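# Groltness recalls foam dart blaster drums over cracked catches

23 March 2020

Toy maker Groltness is asking owners of its Wonditz foam dart blaster to stop using the rotating drum and send for a free replacement.
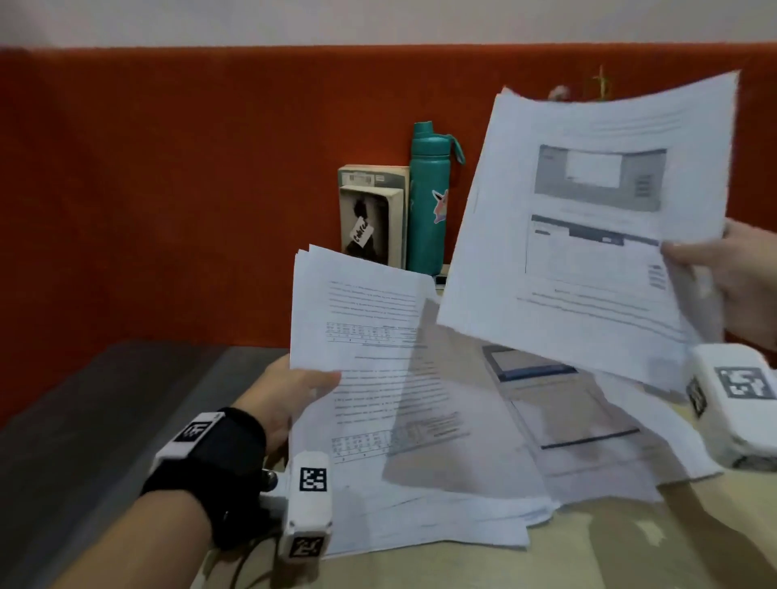 The recall covers 3934 drums sold with the blaster or as a separate spare. Groltness says the small plastic catch that holds the drum in place can crack after repeated loading. When it does, the drum may drop out while the blaster is being carried, or spring sideways if the trigger is pulled at the same moment.

The company has had 11 reports of broken catches. Two of them involved a pinched finger, and neither child needed hospital treatment. There have been no reports of darts leaving the blaster at a higher speed than they should.

The Wonditz went on sale last August and was the first Groltness blaster to use a drum. Earlier models took a straight clip, pushed in from below. Clips are not part of the recall and can be used as before, including in the Wonditz itself, which accepts both.

## Which drums are affected

Affected drums are grey with an orange face and have the letter B moulded on the back, next to the hole for the spindle. Drums marked C have a thicker catch and do not need to be returned. The letter is easy to miss on a drum that has seen some use, and the company suggests wiping the back with a damp cloth and holding it under a lamp.

Blasters bought in the Biron gift set are also included. The set came with two drums, and owners should check both, as some boxes were packed with one of each letter. The smaller Wada pistol, sold in the same range, has a fixed barrel and is not affected.

Second-hand drums will be replaced on the same terms as new ones. Groltness says it will not ask for a receipt.

## What to do

Owners should take the drum off the blaster, empty it and keep it away from children. To get a replacement, they can fill in the form on the Groltness website or ask at the shop where the toy was bought. The form asks for a postal address and a photograph of the letter on the back of the drum.

Replacements are being sent by post and should take two to three weeks. The company does not want the old drums back. It asks that the catch be snapped off with pliers and the rest put out with household rubbish.

People who would prefer their money back can return the whole blaster to the shop, with its darts, for a full refund. Shops have been told to accept toys without their box. Where a shop is closed, the refund can be claimed by post, and Groltness will pay for the parcel.

The company says the fault comes from a change made to the mould during production. The catch was made thinner so that the drum would click into place with less force, after younger players in early trials found it stiff. Test drums were loaded and unloaded 100 times before the change was approved. Groltness now says that was too few, and that new drums are being put through 300 loadings before a batch is released.

Cracks usually start on the inside corner of the catch, where they show as a pale line in the plastic. A drum marked B should be replaced even if no line can be seen.

## Clubs and parties

Several party hire firms and indoor play centres use the Wonditz. Groltness has written to those that bought from it directly, but firms that got their blasters through shops will not have had a letter. They can order replacements on one form by entering the number of drums they hold, up to 11. Larger orders have to be made by phone.

Until the new drums arrive, the blaster can be used with a straight clip. The clip holds fewer darts, and it makes the toy a little heavier at the front. Clips from other makers should not be used. Some of them fit the slot but stop the jam door from closing, and the trigger will not lock when the door is open.

Sales of the Wonditz have been paused. The blaster will return to shops with the C drum already fitted, in the same box with a green sticker on the end flap. The price will stay the same. A planned larger drum, shown to shops earlier this year, has been put back and has no release date.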